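Stevusの折りたたみ作業テーブルを買い替え用に使ってみた

前の机の天板が反ってしまい、秋の初めからずっと代わりを探していました。条件は、使わないときに壁際へ寄せられること、立っても座っても作業ができること、一人で動かせることでした。店で実物を見られたのがTandineとStevusの二つで、最終的にStevusの折りたたみ作業テーブルを選びました。10月に届いて、そのまま毎日使っています。

用途は主に裁断と梱包です。布小物を作って月に何度か発送しているので、型紙を広げる、布を切る、袋に詰める、宛名を書く、という作業が一日のうちに入れ替わります。食事には使っていません。

届いた箱は細長く、玄関から部屋まで一人で引きずって運びました。中身は天板、脚が左右一組ずつ、横棒が一本、ねじの袋、六角レンチ、説明書です。説明書は図だけで文章がほとんどなく、脚の左右の区別がわかりにくいです。私は一度逆に付けてしまい、最後の横棒が入らずにやり直しました。ロック金具の付いているほうが内側に来るのが正しい向きです。やり直しを含めて組み立てに23分かかりました。ねじは全部で14本あり、予備はありません。

付属のレンチは柄が短く、最後の締め込みで指が痛くなりました。手持ちの工具があるなら、そちらを使ったほうが早いです。

天板の表面はつや消しで、照明の映り込みはほとんど気になりません。布用のチャコペンの線が付いても、固く絞った布で拭けば落ちました。油性ペンは少し残ります。宛名書きのときに一度はみ出してしまい、薄い跡が今もあります。

角は丸めてあります。以前の机は角が立っていて、布を引いたときによく引っかけていました。薄手の生地を扱う人には、この丸みは思ったより役に立つと思います。
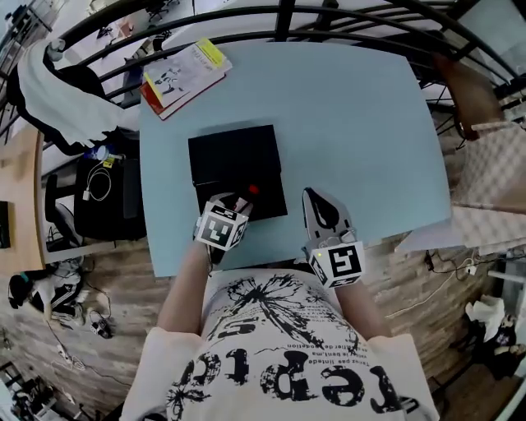
高さは5段階で変えられます。脚の外側にあるボタンを押しながら引き上げる方式で、片側ずつ動かします。一段ずつ交互に上げないと途中で引っかかります。一番低い段は床に座って使うには高く、普通の椅子に合わせる高さです。一番高い段は立って裁断するのにちょうどよく、私はほとんどこの段で使っています。

知人のケレチ・オグボナさんが遊びに来たときに試してもらったところ、背が高いのでもう一段ほしいと言っていました。背の高い人は店で一度立ってみてから決めたほうが安心です。

揺れについて。低い段ではほとんど揺れません。一番高い段では、前後の揺れはわずかですが、左右に力をかけると少し動きます。はさみやロータリーカッターなら問題なく、消しゴムを強くかけるような動作だと天板が細かく震えます。ミシンは家庭用の軽いものを一番低い段で使ってみました。直線縫いは普通にできました。速度を上げると、端に置いた糸巻きが少しずつ動いていきます。ミシン専用の台として考えているなら、別のものを選んだほうがいいでしょう。

脚の先には調整用のゴム足が付いています。うちの床は古く、窓側に向かって少し下がっているので、これは助かりました。ただ、回しているうちに一つだけ緩みやすいものがあり、週に一度くらい締め直しています。

折りたたみは、天板を立ててからロックを外し、脚を片方ずつ倒します。最初の一週間はロックが固く、両手で押さないと外れませんでした。今は片手で外せます。たたんだ状態では自立しないので、壁に立てかけることになります。フローリングだと滑りやすく、私は下に滑り止めのマットを敷いています。これは別に買いました。

持ち手が付いていないのは不便です。天板の縁を抱えて運ぶしかなく、廊下の曲がり角では毎回持ち替えています。Tandineのほうには縁に持ち手用の穴がありました。頻繁に出し入れする人は、そこを比べてみてください。

そのTandineですが、店で触った限りでは天板が厚く、安定感はこちらが上でした。見送った理由は重さと、高さが変えられないことです。机を出したままにできる部屋があるなら、私もTandineにしたと思います。

もう一つ候補に入れていたJavoraの台は、天板が二つ折りになる形で、真ん中に継ぎ目が入ります。収納したときは一番小さくなります。裁断をする人間にとって継ぎ目は困るので、早い段階で外しました。梱包や書き物だけなら選択肢に入るはずです。

別売りの付属品も一つ試しました。天板の裏に取り付ける浅い引き出しです。はさみ、定規、テープを入れています。取り付けは簡単でしたが、付けたままだと脚が完全にはたためません。商品ページにはその説明がなく、届いてから気づきました。結局、引き出しは外して棚に置き、道具はBriggsの小さな工具箱にまとめています。引き出しは買わなくてよかったです。

問い合わせの対応にも触れておきます。ゴム足の緩みについてメールで質問したところ、翌日に返事があり、交換用の足を一つ送ってもらえることになりました。送料はかかりませんでした。まだ届いていないので、直るかどうかは追記します。

良かった点
・天板の角が丸く、布が引っかからない
・高さを変えて、立ち作業と座り作業の両方に使える
・汚れが拭き取りやすい（油性ペンは除く）
・問い合わせの返事が早い

気になった点
・説明書の図がわかりにくい
・持ち手がない
・たたむと自立しない
・一番高い段では左右に少し揺れる
・別売りの引き出しを付けるとたためない

値段は安くはありません。裁断や梱包のように立ったり座ったりする作業が混ざる人で、使わないときは片付けたいという人なら、払う価値はあると思います。ミシン中心の人、机を動かさない人には勧めません。

2018年11月30日

追記：交換用のゴム足が届きました。付け替えてからは緩んでいません。古いほうと見比べると、ねじの部分が少し長くなっています。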